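Notes on the Kistura Reserve Bank's Decision to Hold

12 May 2025

The Kistura Reserve Bank left its policy rate unchanged at its most recent meeting. The decision was widely expected in the market, and the statement that came with it was shorter than the one before. Members of the rate-setting board voted by majority to hold, with one member preferring a small cut. The board also confirmed that it would continue to let maturing bonds run off its balance sheet and would not sell any outright before its June meeting.

I have followed this board's decisions for 17 years, first as an employee of a regional lender and more recently on my own account. The views set out on this blog are mine and should not be read as financial advice.

The statement placed more weight on household spending than previous ones did. The board noted that retail turnover had softened and that borrowers coming off fixed-rate loans were paying noticeably more each month. It judged that inflation was moving back towards the target range, although the price of services was falling into line more slowly than the price of goods. The wording on the labour market was left almost untouched.

Governor Vasanthi Sarkar told reporters after the meeting that the board had discussed a cut and had decided that the case for one was incomplete. She declined to say which figures would settle the matter. In my view this was the correct answer. Earlier boards were drawn into naming a single measure, and the market then traded on that measure alone for months.

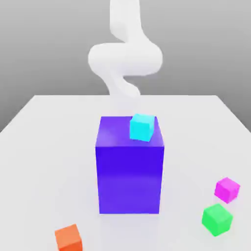

A simulated white robot arm with a large purple box.

The dissenting member, Ilídio Morais, published a short note of his own, as board rules now allow. He argued that the current rate was set for an economy with stronger demand than the present one, and that waiting for complete evidence would mean acting late. His note deserves a careful reading, particularly the section on small business credit. Of the 84 firms that replied to his office's survey, 22 had put off a loan application because of the cost of borrowing. The sample is small and was not drawn at random, and Mr Morais acknowledges both points.

Reaction among analysts was mixed. Harsh Bansal of Pramanik kept his forecast of a cut in June. Po-yen Wu, writing for Kultis, moved hers back to later in the year and pointed to rents in Ikcombe, where vacancies remain very low. I find the second argument more persuasive. Rents feed into the price index with a delay, and much of the recent increase has yet to appear in the published numbers.

For savers, the decision changes little. Term deposit rates at the larger banks had already drifted lower ahead of the meeting, and the better offers are now mostly limited to terms of six months or less. Variable-rate borrowers should see no change in their repayments, although lenders remain free to adjust their margins. Anyone whose fixed term is ending should ask for the new rate in writing before agreeing to an extension.

The minutes will be released ahead of the June meeting. I will be looking for the length of the discussion on bond sales, which the statement covered in a single sentence. My earlier post on the run-off programme drew a correction from Veikko Heiskanen on the treatment of indexed bonds, and the table in that post has been amended accordingly. Comments on this post are open until the minutes are published.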